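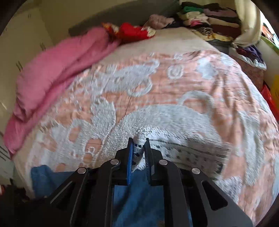
## 3.2 What people keep on the bed

**Figure 4.** A peach-and-white bedspread with white crocheted lace, covering most of a bed.

I went into this part of the study thinking I'd be writing about quilts. I'd read a fair bit about quilts, I'd packed a notebook with a quilt on the cover (a present from Wendy Hulme, my co-author), and then in house after house in Rokside I got talked to about crochet instead. So crochet it is – the quilts will have to wait for another paper.

We sent out 400 letters and ended up with 40 long interviews, mostly done at kitchen tables with the kettle on. Ratih Siregar ran the ones in Ikley and I did the rest. We asked everyone the same opening question, which was simply what they'd be sorry to lose from the bedroom. Bedcovers came up far more than we had planned for, and the coding sheet had no box for them, so I had to add one by hand in December.

What struck me most was how people talked about *use*. Several told us a cover with handmade lace was "for best", but when I asked when best was, they had to stop and think! One woman in Ikley told Ratih that best had been her sister's visits, and that she'd carried on changing the bed for them long after her sister moved abroad. Menon (see Section 2) argues that household linen marks out the week, with clean sheets on the same day and so on. I can see that for sheets. For top covers I think the calendar is looser and much more to do with who might come up the stairs.

Mending was the other big theme. People could often name who had made the edging but not who had made the cloth it was joined to, and they seemed to treat the two as having separate lives. Edgings got unpicked, washed, moved to a new cover and handed on. Wendy reads this as thrift. I'm less sure – the shop-bought replacements were cheap enough, and people still spent whole evenings on the old lace with a hook and a bad lamp. We come back to this disagreement in Section 5, where the Rokside and Ikley interviews are compared.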